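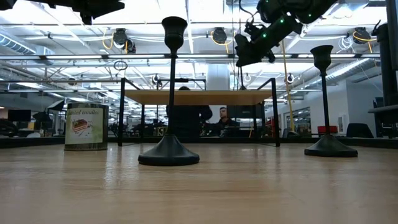 Candle holders and a can on the table

Community > Holiday Rentals > Chalets & Cabins > Lundach
5 min read

Is the chalet cleaning fee at Lundach on top of the deposit, or part of it?

Hi everyone, I hope this is the right section. We are booking a chalet above Lundach for a week in January, two families together, and I've been going back and forth over the price page until my eyes hurt. It lists a refundable deposit of 500 and then, further down in smaller print, an "end of stay service" of 184. My sister-in-law reads it as the 184 coming out of the deposit when we leave. I read it as a separate charge. We booked through Brevside and I'd love to know before I ask the other family for their half! Also, does anyone know if the road up is plowed early enough for a morning train?

Asked 2025-07-24

Answer 1

Separate. Deposit comes back, cleaning doesn't. Can't help with the road.

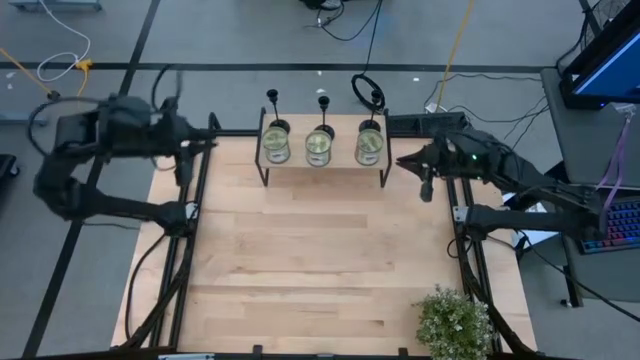 Light wood tabletop with a black metal rail

Answer 2

Oh, you'll have a lovely time, we've been up there twice now and the kids still talk about the sledding. With Brevside the deposit was held on our card and let go after we got home (it took 15 days the first year and much less the second, so don't panic if it drags a bit). The end of stay service was charged separately, along with the final balance. Look at your booking confirmation, not the listing, and find the part headed "Payable before arrival." If the 184 is in there, you have your answer, and your sister-in-law owes you a hot chocolate.

One thing I'd check is firewood. Ours included the first basket and after that we bought it from the owner, and with two families you do go through it! We also ended up doing a big grocery run at the Viklund store in the valley before driving up, and I'd do the same again, canned soup and all.
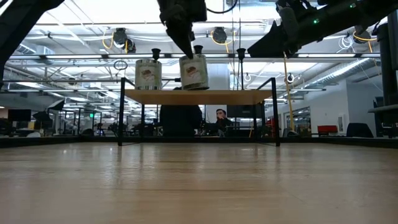

Answer 3

Agree with the above on the money. As for the road, it was plowed before breakfast most mornings when we stayed, but one day it snowed overnight and we were stuck until lunch. If you have a train to catch, I would ask the owner about staying down in the village for the last night, or at least leave the car at the lower parking area. Bring chains either way. I'm not sure if the lower parking is still free.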